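4.2 Do small packets reduce household waste?

The case for single-serve packaging is usually made in one step. People throw food away because it spoils after opening, a small packet is used up when it is opened, and so small packets mean less waste. Each half of that sounds reasonable. We do not think the evidence we were able to collect supports the whole, and we are not convinced that the earlier work does either.

The figure most often repeated comes from the Ketier household survey, which reached around 2000 homes and asked people how much of a product they had discarded in the past month. Homes that bought small packets reported discarding less. But the survey asked about the contents only. A half jar of mustard thrown away in March counts as waste. A drawer full of unused packets that came free with takeout does not, as the respondents had not discarded them yet. Several of the comments written at the end of the form mention such drawers, and none of them was coded.

There is also the matter of who buys small. In the Ketier data, people living alone make up a much larger share of the small-packet group than of the jar group. They cook less at home and keep fewer open items of any kind. The published comparison adjusts for income and for age but leaves household size out, and we could find no explanation for this in the methods appendix. When we put household size back in, the gap between the groups narrowed to the point where we would not want to build a policy on it.

The Konel trial was better designed. It followed 500 households in Konel and Kobori with kitchen diaries and weighed the trash, wrappers included. Even so, the diary sheet offered only two reasons for discarding an item, "spoiled" and "not wanted." A packet torn open and half used fits neither very well. Most people seem to have left the line blank, and blank lines were treated as no waste. We would have preferred the opposite assumption, or at least a table showing both.

The weighing raised a further problem. Wrappers are light, and a method that adds everything up by weight will nearly always favor the lighter package – even where, as with laminated film, very little of it can be recycled locally. Kobori has no film collection at all. Konel has one, though the sorting plant rejects small pieces. The two towns were pooled in the final report anyway.

We looked at the Duroslow storage tests with more hope, as they were meant to settle how long sealed portions keep. They do show that a sealed packet outlasts an opened jar. Hardly anyone doubted it. What the tests do not show is what happens to the packet in an ordinary kitchen, where it has no lid to write on, slips behind other things, and often carries its date in print that is hard to read or on an outer box that was thrown away on the first day. Format matters here more than the literature allows. Items of the general size shown in Figure 2 are easy to buy and easy to lose, and shelf life measured in a storage room says little about either.

Our own reading is cautious. Small packets may cut waste for some products in some homes, most plausibly for things used rarely and in fixed amounts. Beyond that, the claim rests on surveys that did not count the right items and on weights that were bound to come out one way. Until someone weighs contents and wrappers separately, and goes through the drawers, we see no reason to repeat it.

Figure 2. A small blue packet held upright above a white tabletop.
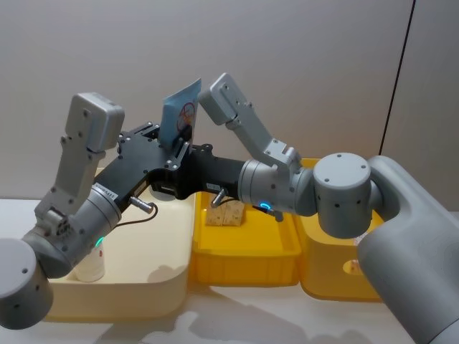 One reviewer disagreed with this section, writing that unused packets in a drawer are stock and should not be treated as waste until they are thrown out, and that on this point the Ketier survey had been judged too harshly.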